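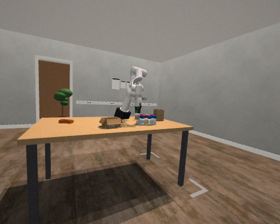 Grimshaw beeswax timber polish, 200 g tin

I started making this in October for my own kitchen bench, which had gone dull and thirsty after a long winter of the heater running. Then my neighbour wanted some, then her sister, and now it's the thing I sell most of!

It's beeswax, linseed oil and a bit of orange oil for the smell. That's the lot. It goes on the colour of weak honey and dries clear, so it won't change your timber much (very pale ash might warm up a touch - try it underneath first).

How I use it

Wipe the table down and let it dry overnight. Scoop out a bit the size of a pea, rub it along the grain with an old T-shirt, wait 20 minutes, then buff like mad. Two thin coats beat one thick one, which just stays sticky and picks up every crumb in the house. I do my own table twice a year and the chopping boards whenever they look grey.

Please lay the used cloths out flat outside to dry before you bin them. Linseed rags can heat up on their own if they're left scrunched in a pile.

Size: 200 g
Price: $20, or 2 tins for $36
Order code: 157
Postage: worked out at checkout, parcels go out every Friday

Keep the lid on tight and store it out of the sun. If it goes soft in summer, pop it in the fridge for an hour.
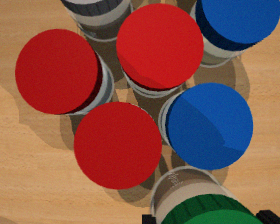
Merle Hoani writes: I used this on my mum's old sideboard and the water rings have nearly gone. Took three coats, mind you, and my arm was sore for days. Do you do a bigger tin?

Not yet, Merle - hopefully by spring.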